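洗涤间自动化（沃拉多）

洗涤间自动化（沃拉多）是指集体供餐企业沃拉多（Volladow）在其中央厨房的洗涤间引入机械臂的过程，以及由此带来的岗位、工时与劳动强度的变化。设备由约特贝格（Joltberg）公司供应，型号名为菲尔德（Fjeld），控制程序主要在仿真软件维利科（Vilico）中训练和测试。该项目在行业刊物中常被称作“无人洗涤间”，这一称呼与现场情况不符：系统投入使用之后，每个班次仍有员工在岗，其中一部分工作在引入机械臂之前并不存在。

本条目所述以洗涤间为限，不涉及同一企业的配餐、冷链和配送环节。

名称

“无人洗涤间”最早见于约特贝格的产品手册，后来被若干报道沿用。沃拉多内部文件使用的是“辅助洗涤”，员工口头上多称“那条胳膊”或直接叫“菲尔德”。三种叫法的含义差别不小。按产品手册的用法，“无人”指机械臂在一次完整的抓取、移动和放置过程中不需要人工操作，并未把餐具分拣、残渣清理、故障复位和清洁机械臂本身计算在内。许多转述省略了这一限定。

背景

沃拉多的中央厨房为学校和办公楼供餐，项目启动时每天出餐2150份，厨房及附属部门共有员工154人。洗涤间是其中人员流动最快的部门。工作内容包括卸筐、刮除残渣、预冲、码放、送入洗碗机、取出和归位，重复度高，地面湿滑，高温季节室内闷热。企业方面在说明引入机械臂的理由时，列举的正是这些条件，并称招聘困难已经持续多年。

招聘困难与工资水平之间的关系，企业的说明没有涉及。洗涤间的起薪长期低于同一厨房的配餐岗位，夜班补贴也较少。批评者认为，在没有尝试提高工资或缩短班次的情况下把缺人视为技术问题，结论在讨论开始之前就已经定了。企业对此的回应是，提高工资会使供餐单价超出合同上限。合同文本没有公开，这一说法无法核对。

系统构成

菲尔德由一条机械臂、一只两指夹爪和一组摄像头组成，安装在水槽与洗碗机之间的台面旁。按照设计，机械臂负责从水槽中取出预冲过的器皿，放到沥水板或碗筐里。它不刮残渣，不换水，也不处理刀具。

水槽采用深槽加平沥水板的布局。这种布局对人来说很普通，对机械臂却有几处麻烦：槽壁陡直，夹爪伸入时容易与边沿相碰；龙头立在后沿，占去一部分上方空间；器皿若滑到槽底角落，夹爪往往找不到合适的角度。深色槽体与深色器皿之间的对比也较弱，摄像头对轮廓的判断因此变差。

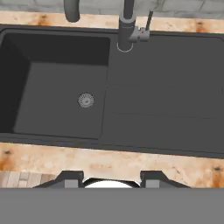

仿真厨房中的水槽与沥水板，俯视。画面下方为机器人夹爪，两指之间露出白色圆形物体的顶部。

仿真环境把上述条件简化了许多。维利科提供的厨房场景中有水槽、龙头、台面和墙砖，几何关系大体可信，但水流、油污、泡沫和蒸汽要么没有，要么只以参数形式近似。对于一项以湿滑和脏污为主要特征的工作，这种省略的影响相当大。约特贝格的技术说明承认仿真与现场之间存在差距，并称差距可以通过随机改变光照、颜色和摩擦系数来缩小。缩小到什么程度，说明中没有给出数字。

训练与测试

控制程序在进入厨房之前累计完成了1333小时的仿真训练。训练任务从单个物体的接近与夹持开始，逐步过渡到水槽、台面等较完整的场景。最基础的一类任务只有夹爪和一个形状简单的物体，背景近乎空白，程序需要学会的是对准、闭合和保持。
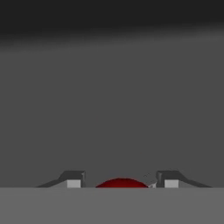
夹持任务的仿真画面：暗红色圆顶状物体位于两指之间，两指内侧下方各有一块浅灰色垫片。

这类任务的成功率常被用作宣传材料中的主要指标，引用时需要谨慎。在灰色背景前夹住一个单独的物体，与从一槽叠放的碗碟中取出其中一只，难度不同，失败的后果也不同。前者夹空了，程序重置即可；后者夹空了，可能把旁边的碗碰碎，接下来就要有人停下手头的活去捡碎片，并检查同槽的器皿是否混入碎屑。仿真中的成功率并不包含这部分时间。

测试标准同样存在争议。供应商对“成功”的定义是物体离开原位并在目标区域内静止，对器皿的朝向没有要求。碗口朝上放进碗筐，在测试记录中算成功，在洗碗机里则会积水，需要重洗。洗涤间员工在试用初期就提出过这一点，后来的程序版本加入了朝向判断，但此前的成功率数据没有重新计算，仍出现在部分介绍中。

仿真时间本身也是一个容易误读的量。软件可以同时运行多个场景，累计时长与日历时间没有固定的对应关系，也不能与一名员工的工龄相比。有报道把训练时长换算成“相当于熟练工多少个月的经验”，这种换算没有依据。

部署经过

项目于9月开始试用，最初只在午后班次运行。2021年10月21日，沃拉多宣布菲尔德转入正式使用，并延长至晚间班次。宣布时附有一段机械臂连续取放器皿的录像，录像经过加速，画面上没有标注。

试用阶段的人工干预记录后来由员工代表整理成表，共计1880次。记录中的干预包括：器皿滑脱后重新摆正，夹爪卡住后按下停止键并手动退出，擦拭摄像头，清除垫片上的油膜，以及把形状特殊的器皿挑出来改由人工处理。其中擦拭摄像头的次数最多。企业认为这份表把例行清洁也算作干预，夸大了问题；员工代表则认为，凡是需要人放下原有工作走过去的，都应当计入。双方对单次干预所需时间没有共同的计量方法，因此这一数字能够说明频繁，不足以说明耗时多少。

系统转入正式使用后，企业不再公布干预记录。供应商掌握的运行日志只记录机械臂自身的停机和报错，员工在机械臂运行期间顺手做的调整不会留下痕迹。外界据此计算出的“自主运行比例”，分母和分子都有缺口。

对岗位的影响

人员编制

企业在项目启动时承诺不因机械臂裁减人员。从书面记录看，承诺得到了遵守，没有员工因该项目收到解雇通知。洗涤间的编制仍然减少了，方式是离职后不再补员，以及临时工合同到期后不再续签。临时工不在承诺的适用范围之内，这一点写在承诺文本的附注里，公开报道很少提及。

企业称减少的工时已转移到配餐部门。配餐部门同期确有新增岗位，但要求持有食品操作资格，原洗涤间员工中符合条件的人有限。资格培训由企业付费，时间则安排在班次之外，有照料子女或老人责任的员工较难参加。

工作内容

机械臂接手的主要是从水槽取出器皿这一段。与之相邻的工序没有减少，有些反而变细了。为了让夹爪容易识别，器皿需要按尺寸分批放入水槽，彼此留出间隔，把手朝同一方向。过去员工把一整筐倒进槽里再边冲边拣，现在则要在前面多做一道整理。这道工序在工艺文件中称为“预置”，没有单独核定工时。

新增的还有看护工作。看护者需要留意机械臂的状态灯，在报错时判断是复位还是停机，并在交接班时填写记录。看护与预置通常由同一人承担，两者对注意力的要求相互冲突：预置需要低头看手边的器皿，看护需要不时抬头。部分员工反映，与原来的体力劳动相比，这种被打断的工作方式下班后更觉疲倦。另一些员工持相反看法，认为弯腰伸手入槽的动作减少，腰背情况有所好转。两种说法都来自访谈，没有配套的健康数据。

节奏

机械臂的速度在程序中设定，原则上可以调慢，权限归班组长。洗涤间过去没有统一节拍，忙时快，闲时慢，员工之间可以互相替手。引入机械臂之后，槽中器皿被取走的速度成为事实上的节拍，预置跟不上时系统会记录“等待供料”。这项记录起初只用于设备调试，后来出现在班次周报里。企业否认用它考核个人，但周报按班次列出，而有些班次的预置岗位只有一人，看表的人不难对应到具体员工。

技能与工资

看护机械臂的员工接受过半天培训，内容是启动、停止、复位和清洁。更深入的维护由约特贝格派人完成，现场员工不得打开外壳，也不能修改抓取参数。因此，宣传中提到的“由洗碗工转为机器人操作员”，主要是职务名称上的变化。工资等级没有随名称调整，操作员仍按洗涤岗位计酬。员工代表曾要求增设津贴，企业的答复是操作难度低于原岗位，同一份答复在另一处又称操作员岗位“更具技术含量”。

安全

机械臂的工作区没有围栏，依靠限速和接触力检测来避免伤人。运行以来没有公开的伤害报告。没有报告不等于没有接触：员工在访谈中提到过被夹爪轻碰手背的情形，因为没有受伤，也就没有填表。接触力检测对手臂和躯干的碰撞较为可靠，对手指被夹在夹爪与槽沿之间的情形效果如何，公开资料没有说明。

另一类风险来自碎裂的器皿。夹爪的力度设定需要在滑脱与压裂之间取舍，瓷质和玻璃器皿的设定不同，识别错误时就会用错。企业后来把玻璃器皿全部改为人工清洗，这一调整降低了风险，也缩小了机械臂实际承担的范围。

经济评价

沃拉多称设备投资将在合理期限内收回，未公布期限和计算方法。较为独立的评价来自斯特兰·舍格伦（Stellan Sjögren），他曾从事厨房设备的工时测定，对该项目作过一份书面评论。舍格伦认为，问题主要出在计算边界：成本一栏列有设备、安装和年度维护，却没有列入预置工时、看护工时和重洗用水；收益一栏则按机械臂满负荷运行计算，没有扣除停机。他在评论中写道：“把人的活从一张表挪到另一张表，两张表分开看，每一张都像省了钱。”

舍格伦的评论也受到质疑。他没有取得完整的运行日志，对重洗比例的估计依据的是短期现场观察，观察期内恰好更换过一次程序版本。约特贝格指出，较新的版本已经减少了重洗。该公司没有提供可供比较的前后数据，双方的分歧因而停留在原处。

支持者的理由并非全无根据。夜间班次长期招不满人，机械臂在这一时段至少可以维持较低但稳定的处理量，避免器皿堆到次日早晨。对于形状统一的餐盘和汤碗，它的表现也明显好于形状混杂的炊具。如果只在这些条件下使用，并把看护工时如实列出，项目的账目可能仍然成立，只是规模会比宣传中的小得多。

评价与争议

围绕该项目的讨论常把两个问题混在一起：机械臂能否完成某个动作，以及这个动作完成之后整个洗涤间的劳动是否减少。前一个问题可以在仿真中得到相当清楚的答案，后一个只能在现场回答，而现场的数据恰恰公布得最少。

员工对项目的态度也不宜简单归为支持或反对。访谈中较常见的意见是，机械臂本身可以接受，不满集中在引入的方式上，包括事先没有征求水槽布局的意见，预置不计工时，以及周报中的等待记录没有说明用途。有员工提出，更换高度可调的水槽和增加一台送风设备，费用低于机械臂，对腰背和闷热的改善更直接。企业没有就这项建议作出书面答复，水槽至今沿用原有高度。

其他企业引用沃拉多案例时，多取其训练时长和转入正式使用一事，较少提到玻璃器皿退出自动清洗、临时工合同到期不续等后续情况。约特贝格的现行产品手册仍使用“无人洗涤间”一词，限定条件列在末页脚注中。

参见

集体供餐
人机协作
工时测定
机器人仿真
辅助性劳动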